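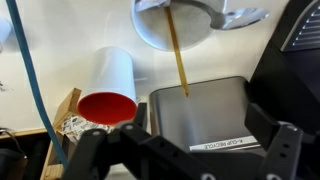
Tiina Jääskeläinen wrote back to the last newsletter to say we should stop pricing arms and start pricing fingers. Her view: the arm will outlive three budgets, the grippers won't make it through one, and every plan she has seen from us puts them under "misc." Fair. So, the equipment plan, redone, with fingers in it.

Quick recap for people who skipped the spring one. The break room bench stays. Coffee corner clear-up is still the job we buy for - cups, spoons, sticks, cardboard, the K-cup recycle bin, the coffee machine it all has to happen next to. Small light stuff and awkward shapes, most of it in the way of something else. Any quote that comes in for pallet work gets put aside, please don't forward them.

What we asked for: two arms, one year support, spares. What came back: Wamix and Bromico both quoted. Drirkeck said they would and then didnt, Esko is chasing. Wamix cheaper up front, support extra after the first 10 months (why 10, no idea, Esko asked, no answer yet). Bromico higher but spares are in the price and they'll hold it until November.

Fingers. Plastic ones, two per gripper, bolted on. We have been buying them in ones and twos whenever somebody is annoyed enough, which is the dearest way to do it. Pirjo went back through the receipts and got to 28 fingers since we opened the bench. Plus screws. Plus the courier, which on small orders cost more than the parts did. New plan is one order a year, in January, and a box on the shelf with a sheet taped to it. Take a finger, write it down.

Wrist cameras - same story, smaller. One spare per arm in the new budget. Teemu wants two. Teemu can have two if he finds the money in cables.

Cables, while we're on it. Nobody quotes for them. Budget a line anyway. Longer than you think, and clips to hold them back, and somebody's afternoon to route them again when the bench gets moved. Last year that was all paid out of the coffee fund and Sirkka would like it known that this will not happen again.

Things that are NOT in this year's plan:

Mobile base. Looked at it, the floor at Hawthorne isn't level enough and fixing the floor is a building cost, a different form and a different argument.

Suction kit. Maybe next year. Good on boxes, everyone agrees, but a cup with the open side toward you is another matter, and wrappers worse. Bromico will lend one for two weeks if we pay shipping. Leaning yes on that.

Second bench. No room.

One more on timing. Lead times on the quotes are from the date of the signed order, not the date we said yes on the phone. We got caught by this last time and had the training booked before the arm was in the building. So sign first, then book. Training is a half day, 2 people at a time, and Wamix charges for it seperately, Bromico doesn't. Put it in the comparison.

Consumables for the test runs also get a line now. Over 100 paper cups went last quarter and they came out of the kitchen cupboard, and the kitchen noticed. Buy our own. Plain white is fine, whatever is on the pallet deal.

To Tiina's other point, that we should rent the first arm and buy the second - we did run it. Rent wins if the bench sits idle in summer, buying wins if it doesn't. Depends who is here in July, so send Pirjo your summer dates, even rough ones. She needs them before she can finish the sheet.

Comments on the split between spares and support go to Esko by noon the day before the budget meeting. After that it's printed. Both quotes are in the shared folder under Equipment, the Bromico one is the file with the wrong year in its name.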